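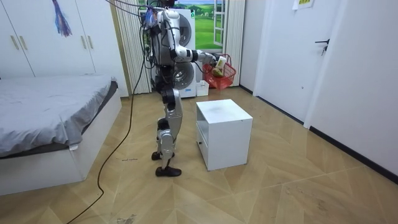
Tirkby Pantry Words is a word list for people who love the plain names we give to everyday food and the things we keep it in. It holds 1003 entries gathered from shopping lists, recipe cards and kitchen labels, and I've had so much fun putting it together! Every entry gets a headword, a short meaning and at least one spelling variant. A red wire basket with fruit in it, for instance, can be filed under "basket," "carrier" or "fruit holder" (all three are in there, and I'm still fond of "carrier").

What's inside

words.csv: the full list, one entry per line
variants.csv: 258 entries with more than one common spelling
notes.txt: my comments on the tricky ones, mostly squash
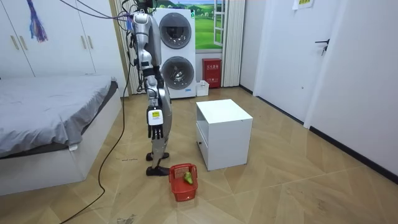
2 min read

Getting started

Open words.csv in any spreadsheet program. The Dorkeo column gives a level from 1 to 4, where 1 is a word most kids know and 4 is one you'd have to look up. Sort by it, it's a great way to browse!

Known gaps

Bread is thin, and spices are worse. Polladov, the sister list, covers cheese much better than I do.

License

Free to copy and change. Please keep the Tirkby name in your credits.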